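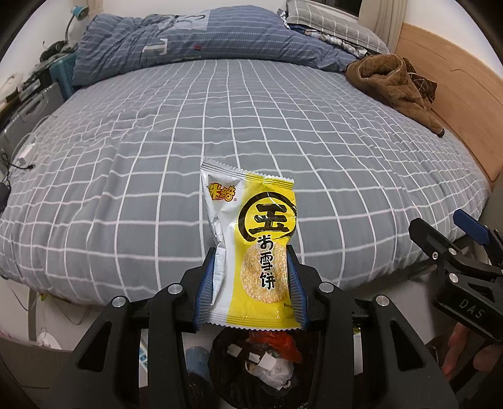 Clultalton Bulb Collection: Progress Report to the Harkuvell Fund

Friday, July 12, 2024

Work covered: recataloging and repropagation of the South African cormous and bulbous holdings, second reporting period.

1. Catalog

The card index for the family Iridaceae has been transcribed in full. Names were checked against current usage, and superseded names are kept in a synonym field so that older labels can still be traced. Most changes affect material received as Homoglossum or Acidanthera, now placed in Gladiolus. Entries for Lachenalia are in draft. Two accessions filed under Babiana flowered in spring and were redetermined as Sparaxis. Their labels have been replaced and the original cards retained.

Provenance remains the weak point. Many cards give only a supplier and a year. Where the Mittal nursery lists survive, they have been matched to accession numbers. Unmatched entries are marked "garden origin, source unknown" and will stay that way unless further lists are located.

2. Propagation

The target was 200 potted corms of flowering size across the priority taxa. The present figure is nearly 50 short of that. Losses were heaviest in Ixia, where basal rot was found at lifting. Affected corms were destroyed and the bench was cleared and disinfected. Cormels from clean stock have been graded by size and stored dry in paper bags in the north shed.

Seed of Gladiolus tristis and Freesia alba was sown in a gritty mix with no added fertilizer. Germination was even in the first and patchy in the second. Seedlings were kept growing as long as the foliage stayed green, then dried off in their pots.

3. Glasshouse

The Fimar vent controller was installed in Bay 2. Night temperatures are now logged, but the sensor nearest the door reads high in afternoon sun and needs a shade. Bay 1 is still vented by hand. Replacement of the cracked bench liners is on hold pending a revised quote.

4. Spending

Potting materials and labels are within budget. Glasshouse repairs are over, with the difference met from the unspent travel line as agreed. No further transfer is requested.

5. Next period

Winter-growing stock will be repotted and watering resumed in September. Lachenalia entries will be completed and the Ixia stock rebuilt from cormels. Duplicate corms will be offered to other collections once the rot check is finished. A revised accession list will be supplied with the next report.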